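Why Does That App Pay You to Invite Friends?
By Tarek Bennani
Apr 14, 2021

Maybe a chat app called Parari has told you this: "Bring 10 friends and win coins!" Sounds like free money. Is it?

Ask who pays. Parari makes its money from ads, and companies pay more to show ads to a bigger crowd. Your 10 friends are worth something to Parari. You get coins that only buy stickers.
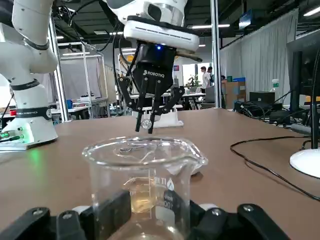
Then look at the big numbers. Parari says 2,948 kids in Daltdale "joined the fun." Joined can mean they signed up once and never came back. A school club there asked 70 of them if they still used it. Most said no.

Would your friends like the app if there were no coins? If you're not sure, wait. And check what it wants first. An app that asks for every phone number your mom has saved is asking for a lot, and I don't think a sticker is a fair trade.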